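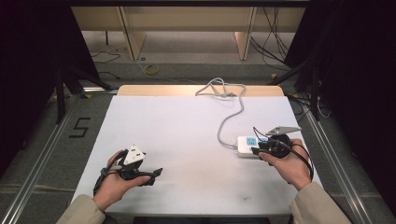

The Tedow strip had one fault, and Iqra Dhanial had written it on a card: socket loose, plug drops out under load. She set her watch for 20 minutes and waited.

At 11 minutes the lamp in the next room went off. Ieuan Foulkes called through the door that he had touched nothing.

"Distance from the wall?" she asked.

"Same as before."

She wrote down the time, pressed the plug home and started the watch again. The lamp came on. Under "cause" she put a question mark, then went to look at the wall socket.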